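My partner Harish Gounder and I picked the open day at Kuno for our automation project, mostly because they let students stand right up at the drinks counter!
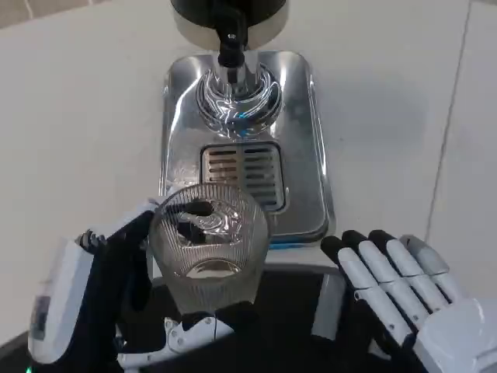 Our report is on how two hands share one job. I figured both would grab, but the left one held the ribbed glass near the grate while the right just stayed open (I kept waiting for it to help).

The guide said the team had logged 546 pours since December, so I got nosy about placement.
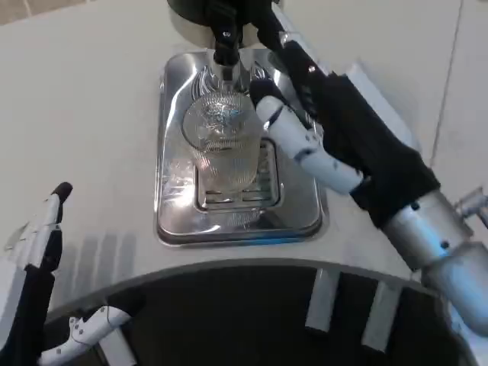
Glass on the grate, under the nozzle.

We wrote up our notes on the bus home and argued over what to ask them next.
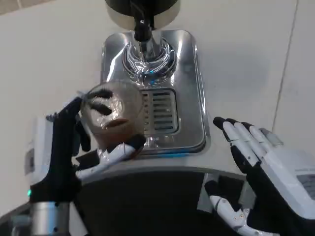
What would we study next time?
Grip force, with up to 400 trials if Kuno lets us back in.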